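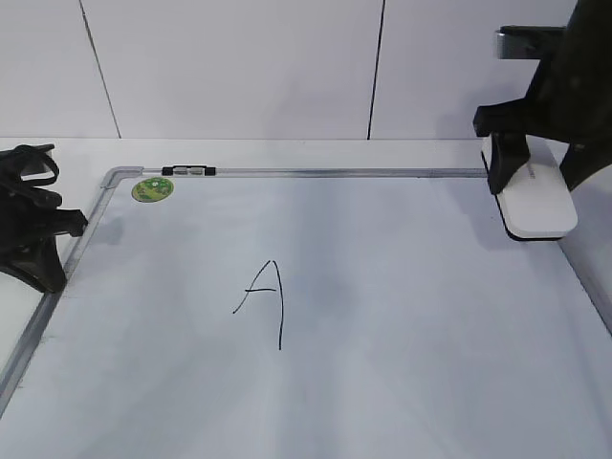 Figure 7.1 A whiteboard lying flat on a white tabletop, in front of a tiled wall.

Chapter 7
Light on Surfaces: Shine, Gloss, and Glare

Think back to the last time you sat in a classroom and could not read the board. Perhaps the writing was perfectly neat and your eyes were perfectly good, and still one whole corner had vanished behind a bright white smear. You probably leaned over, or moved to another chair, and the words came back. Without meaning to, you had done a little experiment in reflection, and in this chapter we are going to do quite a few more of them (most need nothing fancier than a flashlight and a spoon).

We met the law of reflection in Chapter 6, where every ray of light struck a mirror and bounced away at the same angle. Come in at 30 degrees, leave at 30 degrees. It is a lovely rule, and it works for every tiny patch of every surface you own. The trouble is that most surfaces are bumpy when you look at them closely enough, so their tiny patches face all sorts of ways and send the light off in all sorts of directions. We call this diffuse reflection, and it is the reason you can read this page from either side of the table.

Glossy surfaces do a bit of both. Some of the light scatters, which gives the surface its color, and some bounces off cleanly, which gives us the shine. When a lamp is small, its reflection often shows up as a spot. Let the surface curve, and the spot may stretch into a streak.
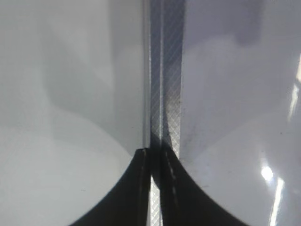 Figure 7.2 Highlights on a glossy white surface, right, with a matte one at left.

In Section 7.2 we will visit the town library at Flellbridge, where the reading tables were so shiny that people brought newspapers to cover them up, and work out where the lamps ought to have gone.

Before You Begin
Find a spoon, a sheet of plain paper, and a flashlight, and darken the room if you can. Shine the light on the paper first, then on the back of the spoon, and move your head slowly from side to side. Write down what moves and what stays put. Keep your notes handy, as we will come back to them at the end of Section 7.1.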